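Notes for the Skevness suturing practice set, Wultville teaching laboratory. Please read before using or copying any files.

# Skevness Wound Closure Set

## Contents

The set covers basic wound closure as taught in the Kowalczyk course. It holds 41 sessions, stored in one folder each, with 2711 still pictures in total. Every folder includes a session sheet listing the suture material, the needle size and the stitch pattern assigned.

## Labels

Labels are kept in `labels.csv`, one row per picture:

- `session` - folder number
- `stage` - needle loading, entry, exit, knot or trim
- `tissue` - visible condition of the wound edges
- `reviewed` - yes or no

Entry is recorded when the needle tip meets the tissue at the wound margin. Pictures in which the tip is hidden are labeled `unclear`.

## Wound edges

Staining along an incision is noted under `tissue` and does not affect the stage label.

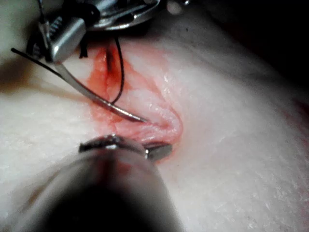

Edge condition is scored from 1 to 5 using the chart in `docs/edges.pdf`. Scores entered before the December revision followed an older chart and should not be combined with later ones.

## Access

Copies are issued through Dotgate on written request. Allow 10 working days for a reply.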